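Moving Your Data to a New Phone With Pitach Transfer

Last updated 3 December 2024

These steps cover a direct phone-to-phone move over Wi-Fi, using Pitach Transfer version 10 or later on both devices. Older versions can send contacts and photos but skip message threads. Moves from a cloud backup use a different menu and are covered on their own page.

Before you start

Charge both phones to at least half. A transfer stops when either battery drops into power saving mode, and it does not resume from the same point after a reboot.

Check the free space on the new phone under Settings > Storage. It must be larger than the used space on the old one, plus 2 GB for temporary files. The app does not check this until the copy is already under way.

Turn off any VPN on both phones. Remove the SIM card from the old phone only after the last step, as some messaging apps send a code to it during sign-in.

Pairing the phones

1. Connect both phones to the same Wi-Fi network. Guest networks often block device-to-device traffic and will not work.

2. Open Pitach Transfer on the old phone and tap Send.

3. Open it on the new phone and tap Receive. A pairing code appears.

4. Type the code on the old phone. It expires after 2 minutes. If it does, tap Refresh on the new phone and enter the new one.

Choosing what to copy

The list shows contacts, call history, messages, photos, video, audio, documents and apps. Everything is checked by default. Clear the box next to Apps if you plan to install them again from the store. App data is copied only where the developer allows it, and banking apps never do.

Photo libraries with over 3000 items should be sent in a separate pass. Send contacts and messages first, let that finish, then start again with only Photos checked.

Running the transfer

Tap Start on the old phone. Keep both screens on and leave the app in front. On Bravo handsets, battery optimization closes the app when the screen locks, so set it to Unrestricted under Settings > Apps > Battery first.
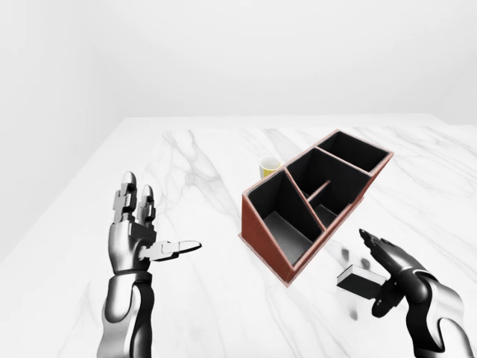 The time estimate is unreliable for the first few minutes and settles once the large files begin. If the progress bar stays at the same value for a long time, tap Pause and then Resume on the old phone. Do not close the app on the new one.

After the transfer

Open the report on the new phone and tap Skipped Items. Files listed as "locked" were in use and can be sent again by themselves. Files listed as "unsupported" have to be moved by cable.

Comments

Javiera Ledesma: The pairing code was rejected until I switched both phones off the mesh extender and onto the main router.

Hipólito Tapia: Does the second pass create duplicate contacts?

Delia Painemal (editor): No, provided Contacts is unchecked the second time.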